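Packing lab report, Section 2: mailer boxes (draft, needs proofreading)

**Course:** Intro to Packaging and Shipping
**Topic:** How much time goes to the box itself vs. what goes in it

**Why we did it**

Small shops ship in plain cardboard boxes becuase they are cheap. Wanted to know where the time goes when one person packs a small order. Our guess going in: tape. Wrong, mostly. Folding flaps and squaring up the box took longer.

**Materials**

- plain tan boxes, Akex, one size, flat packed
- paper fill from Pledier (a bit stiff, works fine)
- labels, white, printed the night before
- tape, two rolls, one of them terrible

Budget was 700 crowns for everything. Boxes ate most of it. Vlček was cheaper per box but the minimum order was 200 and we don't have anywhere to put 200 boxes. Proton had the right size but didn't answer the email in time.

**Setup**

Small white room, ceiling light on, pipes overhead. Blinds on the windows so light was pretty even. One person packing in each run, standing. Same steps each time: open box flat, fold bottom, tape, fill, item in, fold top, tape, label. We did 6 runs per person and threw out the first one, everybody was slow on it.
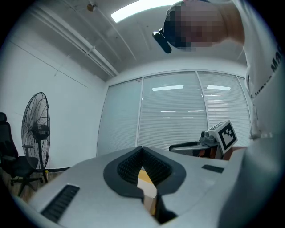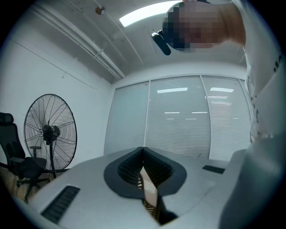
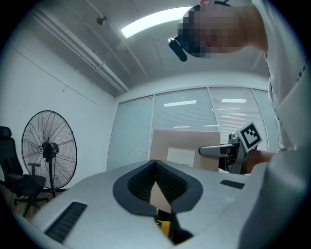
**What we got**

Total packing time over all the counted runs was 2,305 seconds. Rough split:

- folding and squaring, biggest chunk by far
- tape second
- paper fill third, varied a lot person to person
- label almost nothing, unless it went on crooked and had to be peeled

Peeling a label off cardboard takes the top layer of paper with it. Looks bad. Two boxes went in the recycling for that and we counted the time anyway.

Bottom flaps were the main problem. If the box isn't square before the first strip of tape, the top flaps don't meet later and you end up pushing them together with one hand and taping with the other. Bad technique but everyone did it at least once. A flat board against one side helped, only tried that at the end so no numbers for it.

**Problems**

- The bad tape roll split down the middle. Switched rolls halfway thru, so early and late runs aren't totally comparable.
- Timer was a phone. Start and stop depends on who was holding it.
- Only one box size. Smaller ones probly fold faster, didn't check.
- Table a bit too low for the tall people in the group, some complaints about backs.

**Still to do**

Redo the tape part with the same roll start to finish. Time the flat board properly. Ask if we can get a smaller box size out of what's left of the budget, needs to be ordered before October. Chart for the time split goes on the next page once the spreadsheet is cleaned up.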